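Quick one before the shop shuts. Cleaning the bathroom this morning and thinking, as I do every single Saturday, why am I still doing this. Sat 8 June and I am on my knees behind a toilet with a toothbrush.

So. Can a machine do it yet? Been meaning to write this since February, when I did the post on the hoover robot and got more comments than I've ever had. Most of you asked about bathrooms. Fair enough. A basin is the test I keep coming back to. Small, hard, shiny, doesn't move. If they can't do a basin they can't do anything. 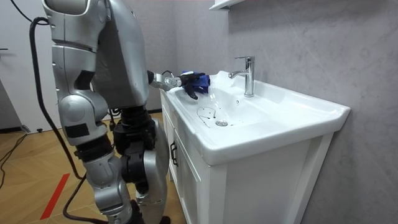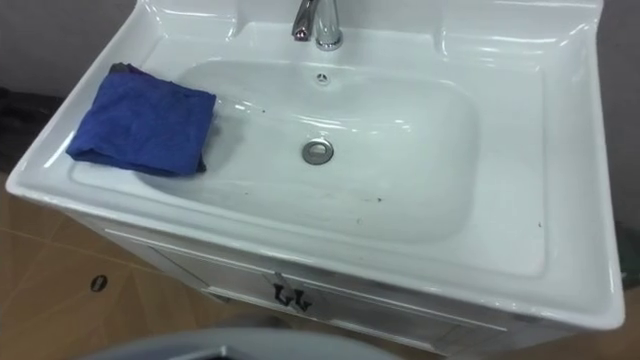
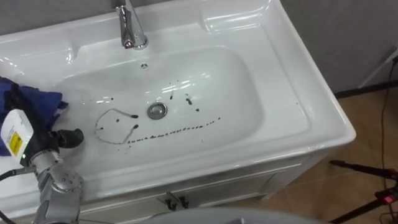

Same sort of basin we've all got, white with a chrome mixer tap, and a blue cloth in all three.

Can I buy a robot that cleans the bathroom for me?

Not one I'd trust with mine. You can buy machines that do one bit of the job, mostly the floor, and you'll still be doing the rest by hand for a good while.

Right, longer version.

What gets me about the basin is how much of it I do without thinking. Pick up the spray. Squirt, but not too much or you're rinsing for ever. Cloth in the other hand, or swap hands. Push hard on the toothpaste, go easy round the tap. Feel with your fingers whether it's still gritty. Rinse the cloth, wring it out, go again. I timed myself and it's 54 seconds for the basin if it's not too bad. After my son has shaved it's a different matter.

For a machine every one of those is its own problem. Holding a spray bottle is one thing and squeezing the trigger while holding it is quite another, you need a finger free and strong enough. Cloths are horrible. A mug stays mug shaped. A cloth is a different shape every time you put it down, and then it gets wet and is heavier and clings to everything. And white shiny china with the light on it is hard enough for me to see dirt on, I move my head about to catch the marks. I always miss the ones up the slope at the back.

Then pressing. You can't wipe properly without leaning on it a bit. Too little and you just polish the dirt. Too much and, well, it's my sink.

I'm not saying it's hopeless! Three years ago I'd have said a two-legged machine wiping out a sink was film stuff. Now I look at the top picture, silver robot stood at the vanity with its hand over the bowl and the cloth bunched up in it, and my first thought was is it going to get round the back of the tap. That's how quick you get used to things.

The second thought was the cables. There's a long black one hanging down it and another across the floor, and I would go straight over that with a basket of washing. My bathroom is smaller than a lot of peoples wardrobes. The thing would have to be in there, and the door would have to shut, and someone will need the loo. Always.

Which brings me to the ones you can get. I've now had three lots of cleaning gadget through this house so here's where I am.

The Bromeo. Floor only. Does vacuum and a sort of damp mop. Goes round the hall and kitchen fine, gets itself wedged behind the bathroom door every time. I've stopped letting it in there. Still use it though, most days, and I'd miss it.

The Mustetex. Window thing, sticks on by suction, I bought it thinking it would do the shower screen. It does do the shower screen. It also makes a noise like a dentist and you have to stand there and wipe the corners afterwards, because it's square and somehow still doesn't do corners. Mine lives in the cupboard now. £37 off the marketplace so I'm not crying.

The Trusetti spinning brush, which isn't a robot at all, it's a brush with a motor on a stick. And it's the best of the lot by miles. Does the grout, does round the bottom of the tap, does the bath without me bending. I know, I know, it still needs me on the other end of it. But my back is better and the job is quicker, and if somebody asked what to spend money on I'd say that.

My sister-in-law works at Rosales, the packing place out past the roundabout, and they have got arms in there now. Stacking boxes, all day, same box same height. She says they're good. She also says the toilets at Rosales are cleaned by a person with a trolley and she can't see that changing before she retires. I think that tells you where things are – the same box 1000 times, no bother. A basin with toothpaste in a new place every morning, hmm.

And a basin is the easy bit of a bathroom remember. Hair in the plughole. The bit under the seat hinge. Moving all the bottles off the side and putting them back, and knowing which ones are empty and which ones someone will shout about if you bin them.

Price is the other thing and I can't help you there. I've not seen a price on any of the walking ones that I'd beleive. If one turned up and did bathroom, kitchen side and the oven I'd pay a fair bit. For the oven alone, come to think of it.

What I'd want before I let one in, if anybody making them reads this (ha):

No cable.
Knows the toilet cloth from the basin cloth. I can't stress this one enough.
Rinses the cloth out.
Stops when I say stop.
Goes in a cupboard after.

Anyway must dash, still the bath to do and we're out of limescale stuff. If you've got a window robot that does do corners tell me in the comments, make and model please. Will do the lawnmower ones next time, several of you have asked, I just need to borrow next door's for a weekend frist.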